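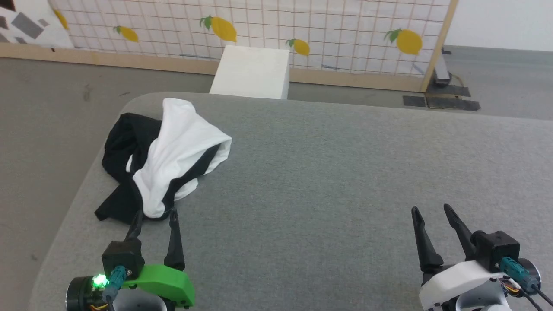 From: Makis Tsoukalas
To: Treltavar School parents list
Date: Fri 21 February
Subject: Re: Read-a-thon totals and the April coat drive

Thanks to everyone who wrote back. I'm answering on the list because several people asked the same things. Dana's message is quoted first and my answers are under it.

> Makis, can you post the final read-a-thon number? My kids keep
> asking. Also, is the coat drive still going to the shelter on
> Jurkix Street, or did that change? I heard two different places
> at pickup. And do we need to wash things before we send them in?
> We have a bag of sweaters in the garage that has been there
> since the last drive.
> Dana

The read-a-thon total is 2,268 books. That includes the late sheets from the second grade, which came in on Tuesday. If your child's sheet is still at home, please keep it as a souvenir. The count is closed and the pledge letters have gone out.

Pledge money so far is $618. Envelopes can go to the front office until the end of next week. Checks should be made out to the school and not to the teacher. We had three last year that the bank sent back.

The coat drive is in April, the week after spring break. It did change. The Jurkix Street shelter has no storage room this year, so everything will go to the Amin Center, next to the post office. They take coats, sweaters, gloves and kids' shoes. They do not take bedding or pillows.

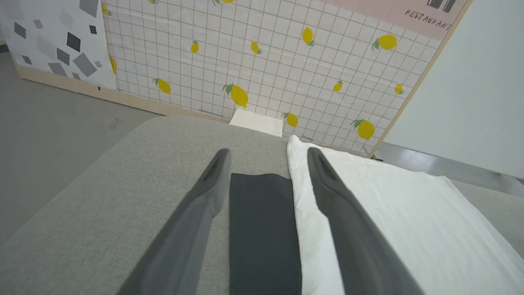
Yes, please wash everything first. The center doesn't have machines and the staff end up taking bags home. Check the pockets too. Put the size on a piece of masking tape on the front of each item — that saves a lot of time at the sorting end. Dana, the sweaters are fine if they don't smell of garage.

Boxes will be in the main hall and by the gym door. Please don't leave bags outside before the building opens.

I still need 2 drivers with a van or a large car for the Friday of that week, right after dismissal. It should be one trip each. Write to me directly and not to the whole list.

The fourth grade is making the posters with Ms. Fidico. If you have poster board left over from the science fair, send it in with your child, any color.

Makis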